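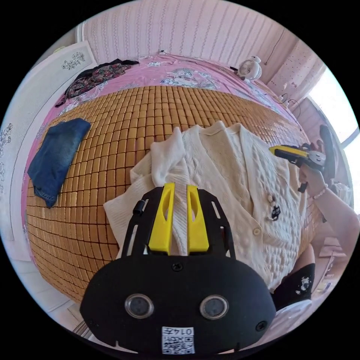

The manipulation group at Hayes Technical College began as an elective with one workbench and a shelf of donated servo motors. It now has a project of its own, called Imell, and a single task: folding clothes. The student who leads it agreed to talk between lab sessions, on condition that the group be credited and not any one member.

The method is learning from demonstration. Students fold garments with a pair of hand-held grippers, and the recordings are used to train a policy that will later run on two arms. The club entered the Plurna student challenge in August with 932 usable demonstrations. The target is 2,000.

"Shirts went quickly," the project lead says. "T-shirts are flat and nearly symmetrical. Knitwear is where our numbers dropped. A cable knit stretches when you lift it by one point, and the edge you planned to grab is somewhere else by the time the second gripper gets there."

The group's rule is that every demonstration starts from a crumpled garment. Early recordings began with the item laid out neatly, and the policy trained on them failed whenever a sleeve was tucked under the body. Those recordings were dropped.

Most of the work is done at home. Members sign out a kit for a week and fold what they own, on whatever surface they have. Asked whether this makes the data harder to use, the lead says it does at first.

"Training loss is worse. You have different light, different bedding, different habits. One person always starts from the collar and another from the hem. But the policy we trained only on the lab table couldn't handle a patterned sheet at all."

The fingers are the part the club has changed most. The present set is version 4. Version 3 was stiffer and tended to pick up two layers of fabric where one was wanted. Buttons and pinned ornaments remain a problem, and the written procedure now says to grip at least two finger widths away from them.

A demonstration longer than 90 seconds is rejected automatically. The lead would like that limit raised for cardigans and jackets, but the Hetow software the club uses for sorting applies one value to all garment types.

"We could patch it. Someone has to read the code first, and we are all in the same exam period."

Jeans come next on the schedule, followed by paired socks. Kits can be signed out from the lab after 3 p.m., and new members have to complete ten practice folds before their recordings are added to the set.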